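Qui sommes-nous ?

Drellby est une école de cuisine du quotidien installée à Parry. Nous nous méfions des pages de ce genre, où chacun se déclare « passionné » et où la tradition sert surtout à justifier le tarif. Voici donc ce que nous faisons, et ce que nous ne promettons pas.

L'école a été ouverte par Vesna Gashi et Boglárka Kerekes, deux anciennes de la restauration collective. Elles enseignent les compotes, les tartes, les conserves et la gestion d'un budget courses. Pas de diplôme à la sortie, pas de toque brodée non plus.

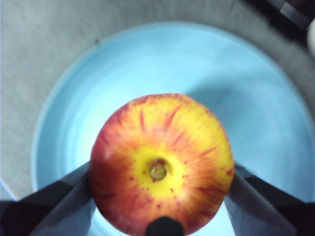
Les cours durent trois heures, de septembre à juin, et commencent à 18 h. On nous demande souvent si le bio change le goût. Dans nos dégustations à l'aveugle, les élèves se trompent régulièrement, et les formatrices aussi. Nous achetons ce qui est de saison, à un prix que nous pouvons expliquer.

Quant aux « superaliments » et aux cures détox, nous attendons toujours qu'on nous montre des preuves sérieuses. Vous n'en trouverez pas au programme. 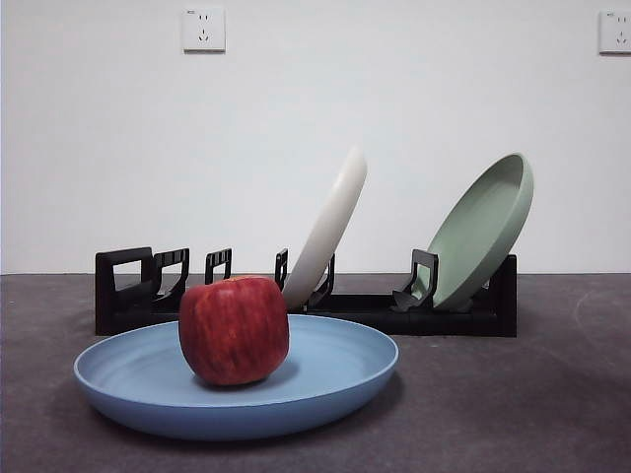
Un fabricant de robots ménagers nous a proposé deux fois un partenariat. Nous avons refusé deux fois : difficile de juger un appareil quand son vendeur paie le loyer. L'école vit des inscriptions, ce qui explique la peinture du couloir.

Les inscriptions ouvrent en juin et une séance d'essai a lieu en novembre. Venez vérifier.

Contact | © Drellby, Parry | Mentions légales | Haut de page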